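Table Setter (part-time, 13 hours a week)
Plunent, Pliloston building, ground floor
Posted 2022-09-08

We are looking for a person to put things on tables, take them off again, and care more than is healthy about where they were.

The job title took three meetings. Rodica Moldovan wanted "object coordinator," which made it sound as though the objects had opinions. We settled on table setter, and we apologize in advance to anyone who arrives with a napkin-folding portfolio.

The work is simple to explain and oddly tiring to do. Each shift you get a sheet with a list of setups. A setup might be two balls on a plain cloth, or a stack of cups, or a dish towel that has to be crumpled the same way as the last dish towel. You cover the table, lay out what the sheet asks for, step back behind the line, and wait. Then you clear it and do the next one. On a normal shift you will get through 41 setups. On a day when the sheet includes dry rice, you will not.

Our object library has 317 items in it, all of them things you would find in a house with children or a garage with a door that doesn't close. You will be responsible for the shelves. If the wooden spoons migrate to the sponge bin, that is now your problem, and Adelino Esteves will be delighted to hand it over.
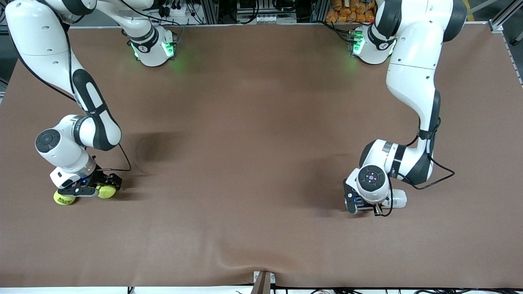 Tennis balls on the brown cover. Wrinkles like these are part of the daily scenery.

A word on the cover, as it takes up more of the day than you would think. It creases. You smooth one corner and the crease moves to another, like a bubble under wallpaper. Some sheets ask for a flat cover and some ask for a messy one, and the messy ones are harder to get right. Tiziana Pace has a method involving both forearms and will teach it to you in your first week.

What you'd be doing:
Setting and clearing tables from the daily sheet
Keeping the shelves in order and the labels readable
Wiping, washing and occasionally retiring objects (the tennis balls go fuzzy, then they go bald)
Writing down what went wrong, in plain words, before you forget
Shopping for replacements, with receipts

What we'd like from you:
Steady hands and decent shoes, because it's a standing job
The ability to tell left from right under mild pressure
Comfort lifting boxes up to 30 pounds
Patience with a task that looks finished and isn't
Experience in a stockroom, a prop department, a preschool or a busy kitchen is welcome. None of it is required.

You don't need a degree, and you don't need to write code. If you can write code, please don't mention it near the second floor or they will take you away from us.

Shifts are mornings or afternoons, your pick, fixed once you've picked. Pay is hourly and will be stated in writing before you come in to meet us. Parking is free. The coffee is also free and priced fairly.

To apply, send a resume and a short note to Jolene Doolan at the Plunent front desk, by mail or in person. In the note, tell us about a drawer, shelf or closet you have put in order, and how long it stayed that way. Short notes are fine. We will invite people in for a paid trial shift, and everyone who writes will get an answer.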